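Hirden Foundation -- Small Grants in Automation
Interim progress report, second reporting period
Project: Reset-free data collection for wrist-camera manipulation (Pimden)
Submitted Monday, June 9, 2025

1. Where we are

The proposal promised 2000 usable demonstrations by the end of the grant and a policy trained on them that could put parts into boxes without a person standing next to it looking worried. We have 900 usable demonstrations. We also have a result we did not propose, which takes up most of this report, and a smaller amount of money than we would like, which takes up section 5.

Readers of the February report will remember that it ended on a hopeful note about the gripper calibration. That note was premature. The calibration held for long enough to write the report and then drifted. We have since replaced the calibration routine with one that runs at the start of every session whether or not the operator believes it is needed. Operators never believe it is needed. Every episode now carries its calibration record, and the training script refuses any episode that lacks one.

2. What changed in the method

The original plan was teleoperation in the usual way: an operator drives the arm through a task, a second person puts the parts back, and the two of them do this until one of them asks to be moved to a different project. The slow step was always putting the parts back. When we timed it, resetting took longer than the task itself, and the resets were suspiciously tidy. People put a box back where a box looks nice. The policy learned that boxes live in nice places, and did badly on boxes anywhere else.

Pimden replaces the reset with a second task. The arm is trained on placing and on un-placing, in alternation, so that the end of one episode is the start of the next. Neither half is new. Our contribution is the rule for deciding when to hand control back to a person, which we call the Burden rule in the code and in the draft paper. It compares the view from the wrist camera with views from earlier starting states, and if the current one is too far from anything the policy has recovered from before, it stops and asks. If it is merely unusual, it carries on, and the unusual episode goes into the training pool with extra weight.

The first version of the rule asked for help constantly. The second version never asked for help and spent a whole night pushing against a table fixture with great determination. The current version sits between these, closer to the first, on the grounds that a needy robot is cheaper than a broken one.

3. Wrist view only

We dropped the overhead camera in this period. Part of the motive was principle (the proposal said wrist camera, and a reviewer noticed that our early numbers leaned on the overhead one) and part of it was that the overhead mount sagged, so that the training data contained a slow, unintended pan across the bench.

Losing it hurt less than expected on placing and more than expected on un-placing. From the wrist, the policy sees its own fingers, a lot of bare work surface, and whatever parts happen to be near the fingers. When the parts are low in the view and half hidden by the mechanism, it has to decide whether it is looking at one thing or two, and it has to do so mostly from edges and shading.

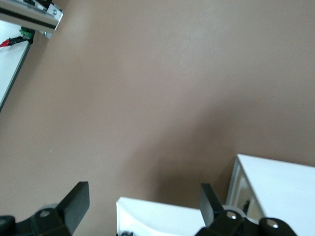
Our error review puts most of the remaining failures in that situation. The gripper comes down near white parts, a soft shadow falls across the table beside them, and the policy treats the edge of the shadow as the edge of a part. It then closes on nothing, very carefully. We had assumed that failures would be about grasping. They are mostly about where a white thing stops.

We tried the obvious remedy, which was to vary the lighting during collection. It helped. We also tried a less obvious one, which was to make the policy move a short distance and look again before committing to a close. A shadow cast by the gripper moves with it and a part does not, so a second look carries real information. This helped more and cost us a slower cycle. We have kept both.

4. Results

On the placing task, with start positions drawn at random, the wrist-only policy succeeds in 76 percent of trials. That is the figure we are prepared to defend. A better one exists, from an evening when everything worked, and it will not appear in the paper.

Un-placing is behind. We are not quoting a rate for it because the definition of success changed during the period: at first we counted any episode that ended with the part out of the box, until we watched the recordings and saw how some of the parts were leaving the box. The new definition requires that the part be set down. Dropping is out, and so is flinging. Trials are being rescored and the figure will be in the final report.

The Bermúdez baseline (scripted resets, same arm, same parts) is finished and its logs are archived. It is faster per episode than ours when it runs and needs a person more often when it doesn't. We had hoped for a cleaner comparison. As things stand the honest claim is that our method wins on operator time and loses on clock time, and the paper says so in its abstract, where it can't be missed.

5. Spending

Equipment is on budget. Staff time is over, mainly from the calibration work described in section 1 and from rescoring. We have moved money out of travel to cover it, as the grant terms allow. The conference we meant to attend will have to manage without us.

We spent nothing on annotation, having found that the handover rule labels the hard cases by itself. It labels them by stopping and beeping. The beep has been changed twice by request.

6. Next period

Collection continues toward the 2000, and at the present rate we will get there late in the grant but inside it. We will finish the un-placing evaluation under the new definition and run the second-look behavior on darker parts, where we expect it to matter less.

We also want to test the handover rule on a bench it has never seen. We do not expect this to go well the first time and have booked the bench for 2 weeks accordingly.

One request: the proposal lists a joint placing and un-placing policy as a final deliverable. We would like to deliver two separate policies and the rule that switches between them. The joint one trains, but it has a tendency to place a part, consider its work, and take it out again. We can supply recordings if the program office would find them useful.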